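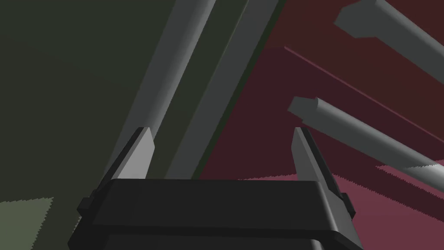 ## Dulleo Allotments: questions from new plot holders

**How big is a plot?**
A full plot is 200 square metres and a half plot is 100. Most new people are offered a half plot first. You can ask to move up after one growing season.

**How long is the waiting list?**
Roughly 11 months for a half plot. Full plots come up less often.

**When does the rent year start?**
In September. If you join later, you pay for the months that are left.

**Can I put up a shed?**
Yes, one per plot, no taller than the hedge on the Derese Lane side. Send a sketch to Bontu Yilma before you buy anything.

**Is there water?**
There are taps along the main path, turned off from November to March. Hosepipes may be used for filling butts but not left running on beds.

**Can I have a bonfire?**
Only in November, after 4pm. Please don't burn treated wood or plastic.

**Can I keep hens?**
Up to six, no cockerels. Hiwot Nigatu has the form.

**What happens if I can't keep up with my plot?**
Tell us early. We can split it, or hold it for you for three months if you are ill. Letters about overgrown plots come from Borghild Rustad, and you get six weeks to reply.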